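Sikano Wallo 80 crag pack review

Posted June 5, 2020

I bought the Wallo in May to replace a haul bag that had worn through at the base. It takes an 80 m rope, a full rack of quickdraws, shoes, harness, lunch and a jacket, and it still closes. The back panel unzips all the way down, so you can get at the gear at the bottom without emptying everything onto the ground.

The hip belt is the best part. On the walk up to Curarum, which is steep and mostly loose stones, the weight stayed on my hips and the shoulder straps didn't rub.

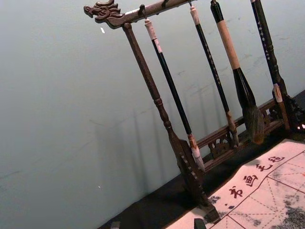 I have two complaints. The rope tarp is too small for a rope that long, and the side pocket won't hold a wide water bottle. My partner's Farahani pack does both better, but it weighs more and has no full zip.

The fabric has a few scuffs from being dragged around on limestone. No holes yet, and the stitching on the haul loops looks fine. The zipper gets stiff with dust and needs a brush now and then.

Good pack for sport climbing days. I wouldn't take it on a multi-pitch route.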